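Lunch Is a Meeting Too: Speaker Notes
Talk for the regional office managers' day, March 2020

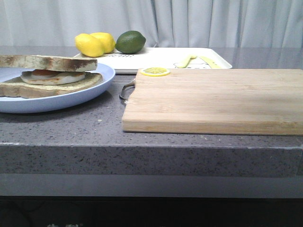 Good morning. My subject is the lunch break, and in particular what happened to it at one mid-sized company over a stretch of years. I worked there as operations manager, and most of the mistakes I'm going to talk about were mine.

The company is Cosgrove. We do billing and records work for medical practices. At the time I'm talking about we had 64 people on one floor of a building outside the city center. No restaurant within walking distance. One kitchen, which had been put in for a tenant half our size.

(Ask for hands: who has a kitchen on the same floor as the desks? Who has had a complaint about it in the last month? Wait for the laugh, move on.)

WHERE WE STARTED

We had a written policy of one hour, unpaid, to be taken between eleven and two. That was the whole policy. It was one line in the handbook and it had been there since before I was hired.

In practice people ate at their desks. They did it with the phone on. If a practice called during lunch, whoever was sitting there picked up. So on paper everyone had an hour off, and in fact a good number of them were working through an hour we weren't paying for. Our payroll adviser was not happy when I described it to her, and she was right.

I want to be clear that this wasn't a secret. Managers did it too. I did it. I had a drawer with crackers in it and I thought of that as being organized.

What made us look at it was error rates. We had a check on outgoing claims, and the claims entered in the early afternoon came back with more corrections than the ones from the morning. I had assumed that was a software problem. We spent a good part of a summer talking to the vendor, Zamex, about whether their system slowed down after noon. They looked into it and sent us the logs. The system was fine.

(Slow down here. This is the part people ask about afterward.)

I can't prove to you that the cause was lunch. We changed several things in the same few months and I don't have a clean comparison. What I can tell you is what we did and which parts we kept.

THE FIRST TRY

The first thing we did was send an email. It said that everyone was encouraged to step away from their desk at lunchtime. It went out in September. It had no effect that I could see.

I think the reason is plain enough. The phones still rang. If you got up, the person next to you had to answer your line as well as their own. Getting up was a thing you did to your coworker. An email from me didn't change that.

The second thing was to spend money. We bought new chairs and a long table for the kitchen from Nulledov, who do office fit-outs. It's good furniture and it's still there. But the table went in before we had worked out who would be free to sit at it, and for the first few weeks people used it to sort mail.

If you take one practical point away, take this one. Fix the coverage before you buy the table.

COVERAGE

What worked was a phone schedule. I'll go through it in some detail, and there's a copy in the handout.

We split the lunch period into 3 shifts. Each team is divided across the shifts so that no team is ever fully out. If you're on shift, your calls go to a shared line and you don't see them. Your phone doesn't light up. That last part mattered more than I expected. When we ran the schedule with the phones still lighting up, people watched them and then answered them.

The shared line is answered by whoever is on coverage. Coverage is on a rota, and it's posted on the wall by the printer as well as on the shared drive. I recommend the wall. People look at the wall.

Swaps are allowed between any two people without asking a manager. We tried having swaps go through me and I became the bottleneck inside two weeks.

New hires are put on the middle shift for their first month, because that's when the most people from other teams are in the kitchen. It's an easy way to meet them. Some of our new people have asked to stay on that shift, and that's fine if the numbers work.

(Handout, page 2, has the rota. Point to the column for coverage.)

PAY

We also changed the pay side. If you get called back to your desk during your break for something urgent, the break stops, and you are paid for the time or you start the break again. You choose. There's a code for it on the time sheet.

I was told this would be abused. It hasn't been. It gets used when a practice has a real emergency, and otherwise it sits there. It did make supervisors think before they walked into the kitchen with a question, and I count that as a benefit.

Please check your own state rules before you copy any of this. They differ a good deal, and I'm not a lawyer.

THE KITCHEN

Now the kitchen itself. I know this is what some of you came for.

Once people started taking real breaks, the room was too busy. We had one microwave and a line for it. The easy fix was a second microwave, and then we found that the two of them on one circuit tripped the breaker. So have an electrician look first. We had to have an outlet moved, and it cost more than both microwaves put together.

Next was the refrigerator. We went through the usual stages. A polite sign, a less polite sign, a sign with somebody's handwriting added to it. We took all the signs down in the end. What replaced them is a fixed clear-out at the end of the week, done by the cleaning contractor, Zutard, as a line in their contract. Anything without a date label goes. There's a roll of labels and a marker on a string on the side of the refrigerator. I don't get emails about the refrigerator anymore.

We added a hot plate and one decent pan. I argued against it. I thought we'd have smoke and grease and a visit from the building. The building asked for a better extractor and a fire blanket, we put both in, and it has been fine. People make simple things. A fried egg between two pieces of toast takes a few minutes and it's a hot lunch, and for someone who has been on the phone since eight it makes a difference. The rule is that the pan is washed before you sit down to eat, and of all the kitchen rules that's the one people enforce on each other without my help.

We don't supply food, apart from coffee, tea and milk. We looked at it. The cost wasn't terrible, but every supplier I spoke to wanted a menu fixed well ahead, and we have people with allergies and people who fast and people who don't want to eat with a group at all. Giving them the time and the space was simpler.

PEOPLE WHO DON'T WANT TO

I want to spend a minute on that last group. When you improve a shared lunch, it's easy to drift into expecting it. One of our team leads started a weekly team lunch. It was meant kindly. After a while it was noticed who didn't come.

We asked the team leads to stop scheduling anything in the break. That includes nice things. If there's a birthday, it's done at ten-thirty on work time. The break belongs to the person taking it. Some people sit in their car. Some people walk around the parking lot with headphones on. One small meeting room is kept as a quiet room between eleven and two and it can't be booked.

You may get pushback on the quiet room if you're short of meeting space. We were. We lost a few meetings and I haven't missed them.

WHAT DIDN'T WORK

A short list, so you can skip it.

A sign-up sheet for the kitchen by time slot. It felt like school and people ignored it.

Lunchtime talks. Attendance was decent when a manager was watching. See above.

Moving lunch earlier for everyone. Our clients' busiest hour turned out to be eleven to noon and we were short on the phones for exactly that.

A suggestion box. We got one suggestion, for a different coffee. We did change the coffee.

IF YOU WANT TO TRY IT

Start by finding out what people do now. Don't send a survey. Walk through the floor at noon for a week and look. Then pull your call volumes by the half hour, which your phone provider can give you.

Build the coverage from those numbers. Run it with one team first. We ran ours with the records team and changed the schedule twice before anyone else saw it.

Tell supervisors directly, in a room, that they are expected to take the break themselves and to be seen taking it. I put this off and I shouldn't have. Our slowest team to change was the one whose lead ate at her keyboard, and once she stopped, they stopped.

Then look at the kitchen.

(If time is short, skip the next paragraph and go to questions.)

On cost: the coverage schedule cost us nothing except my time. The phone change was a setting. The pay code took payroll an afternoon. The furniture, the electrical work and the extractor were the real spending, and they could have been spread over two budget years if we'd planned it.

I have 5 minutes left for questions. The handouts are by the door, and the blank rota on the back page is yours to copy.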